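**April 8, 2021 - bath & body bench notes**

Quick one this month, orders are backed up and I still have 14 boxes to label.

Cold process bars first. The Domstead oatmeal bar is back. Cured the full time, no shortcuts, and the scent held up better than the last batch. Less clove, more orange. If you found the old one scratchy (a few of you did, fair enough) try it again, I'm grinding the oats a lot finer now.

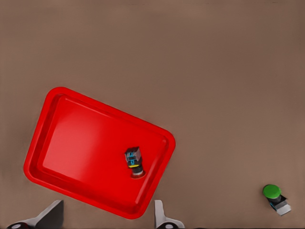
Soap dough is the thing I get the most email about, so. Yes you can make it at home. Wrap it tight, keep the air off, and it stays soft for months. Dry edges mean a bad wrap. Work on something smooth that wipes down, and keep your cut pieces together in one spot, a red plastic tray like the one up there is plenty, doesn't need to be a fancy mold. Color goes in last. Knead it, walk away for ten minutes, knead it again. Micas behave better than the powdered oxides, which go specky on me every single time.

Next: fragrance amounts. I got this wrong in the last newsletter and I'm sorry. The Wundelholm lavender blend should go in at 4 percent of your oils by weight. NOT 4 percent of the whole batch. Different number! If you made it the way I wrote it, the bars are safe but a lot stronger than I meant them to be. Let them sit out on a rack an extra couple weeks with the window open.

And please weigh it. Drops are useless, every bottle drips differnt.
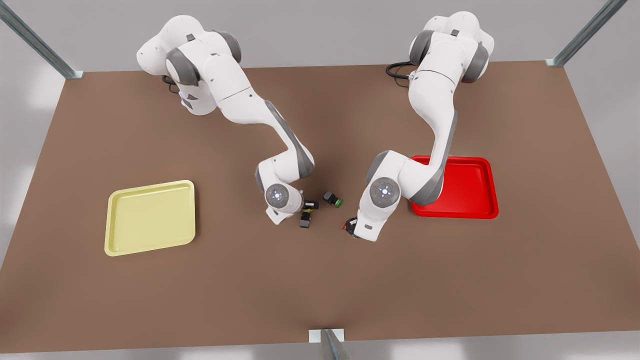
Heledd Wynne wrote in to say she weighed hers and still got ricing, little hard grains all through the batter, and she wonders if the lavender is too strong for a recipe with that much coconut oil in it. She was soaping pretty warm. She'd also like the blend sold in something smaller than the 100 gram bottle, because she only makes one loaf at a time.

Good points both. Ricing: stick blend it in short bursts and it usually comes back together. Soap cooler next time, and stir the fragrance into your warm oils before the lye water goes anywhere near it. Small bottles are coming, waiting on caps. 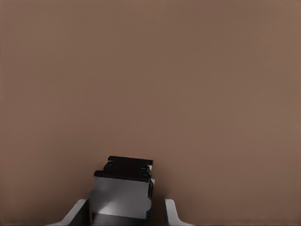 Also waiting on the Hopkin labels, which came back from the printer with "glycerine" spelled two ways on the same sticker. All 3000 of them. So the Hopkin hand bar ships in a plain band until the reprint gets here. Same bar, same ingredients, full list is on the card in the box.

Orko bath salts: sold out, more in September. I know. The salt is easy, it's the jars I cant get.

Rhodri Phillips, your parcel came back to us, the street number was missing. Send me the right adress and I'll get it out again Monday.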